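Saturday, late

Quick one before bed, eyes closing already.

Up at 6 for no reason. Coffee, toast, the end of the apricot jam. Rain till noon and then that flat white light that makes the whole apartment look like a dentist's. Was supposed to do the taxes. Did not do the taxes.

Did the choir stuff instead. Finally went through the Restrepo folder, the one Consuelo dropped off in March, and it's a mess. Alto pages upside down, two different keys for the same piece, somebody's grocery list in the Dudau setting (leeks, batteries, "card for Mom"). Sat on the floor with it till my foot went dead. The Dudau is so much harder than I remembered. That jump in the second verse, I used to just open my mouth and it was there. Now I have to think, and by the time I've thought the basses are already on the next page.

Sang it through at half speed with the window shut. Then open. Then shut again, guy downstairs started his drill.

Called Sorin re: the bus. He says 12 of us for sure and 3 maybes, and the bus people want 900 up front, and could I cover it till everyone pays. I said let me look. I've looked. I can't, not this month, not with the car. Have to call him back tomorow and I'm dreading it, he'll be nice about it and that's worse. Maybe Consuelo can split it with me. Maybe we all just drive. It's a two hour drive, we're grown people.

Lunch was standing up. Soup from the freezer, no label, turned out lentil.

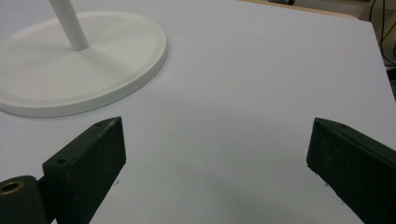
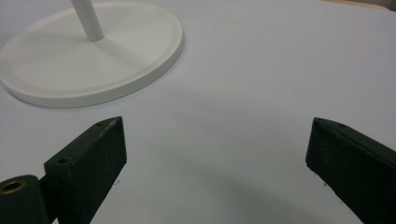 Afternoon, walked to Kenell's for reeds for Dad's clarinet and they were closed, sign on the door, back Tuesday. So walked all the way to the other place by the river. Wrong strength but took them. He won't notice. He will notice. Saw the magnolia by the library is out, half of it brown already from the cold night. Stood there a bit. An old woman with a shopping cart stopped too and said it was early this year and I said yes, and then we both just went.

Dad on the phone at 5, good mood, told me the Vorar story again, the winter in the village with the broken organ and the priest who hummed the parts. New detail this time, there was a goat?? Never been a goat before. I should write these down properly, not in here in between soup and bus money. Asked him who sang the high part and he went quiet and then said your mother, obviously. I did not know that. All these years of that story and I did not know she was in the room.

Need to ask him more. Need to do it soon and not be weird about it.

Rehearsal wise: got verse two by suppertime, sort of. Breath after "morning" not before. Wrote it in huge pencil letters. If I take it before I run out at the end every single time. Also stop scooping up to the top note, Consuelo is right, it sounds like a siren. She said it kindly last week and I was snippy. Should say sorry. Bring her the lemon thing.

Locker at the hall is 2468 now, they changed it, put it here so I quit texting Sorin for it.

Didn't call Marta. Didn't do the laundry. Throat a bit scratchy, too much top note or the start of somthing, gargled with salt and it was disgusting.

To do tomorrow: Sorin, money. Taxes, at least find the envelope. Reeds to Dad, ask about Mom. Ask about the goat.

Rain again. Going to bed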